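About us

Hi, and welcome to Planeo! I run this little kitchenware shop, and I write everything on this site too, so if a sentence runs on a bit, you know who to blame.

Planeo started in June with one shelf of bowls and a cash box. I'd moved house, unpacked my kitchen and found I owned three garlic presses and not one bowl I liked eating soup from. So I went looking for bowls, bought far too many (the smallest order I could place was 500) and started selling the extras to neighbors. Then they asked for forks. Then they asked for spoons. You can see where this was going.

These days we stock 137 different things for the kitchen and the table, and everything gets used in a real kitchen before it goes on sale. I mean breakfast, lunch, leftovers, the lot. A spoon that looks lovely in a drawer can feel awful in your hand, and you only find out over a bowl of oatmeal.

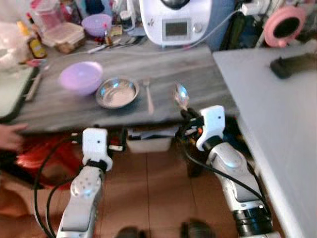
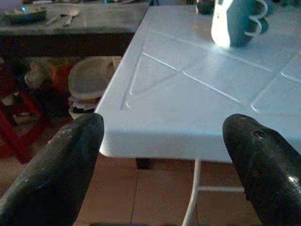
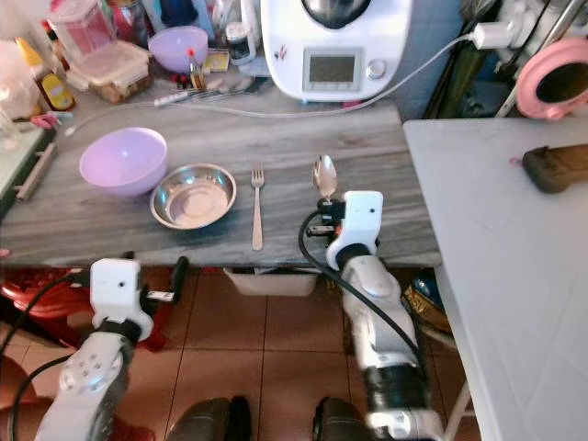
Page last changed: 24 December 2021

I get a lot of emails about color, so let me say it — yes, I love purple bowls next to steel ones. The soft pastel kind, with a plain fork beside them and nothing matching too hard. I've got a weak spot for teal mugs as well, especially on a white table. If your cupboards are all white or all gray, a bit of lilac does wonders!

We have two house lines. Gumura is the everyday one: bowls, mugs and food containers with lids, made to be stacked and knocked around. Gekby is our flatware, sold by the piece, so you can replace the one fork that always disappears and leave the rest of the drawer alone. We also do a small range of cutting boards called Sauerland, and those sell out fast (sorry, I'm working on it).

Orders are packed by hand, mostly by me, mostly in the evening with the radio on. Last year's record was 588 parcels in a month and I'm hoping for 600 this time, though my back may have other ideas. We wrap everything in paper and reuse boxes when we can, so don't be surprised if yours has had a life before you.

Got a question about a size, or a lid that won't fit? Use the contact form and I'll write back, usually the next morning after coffee.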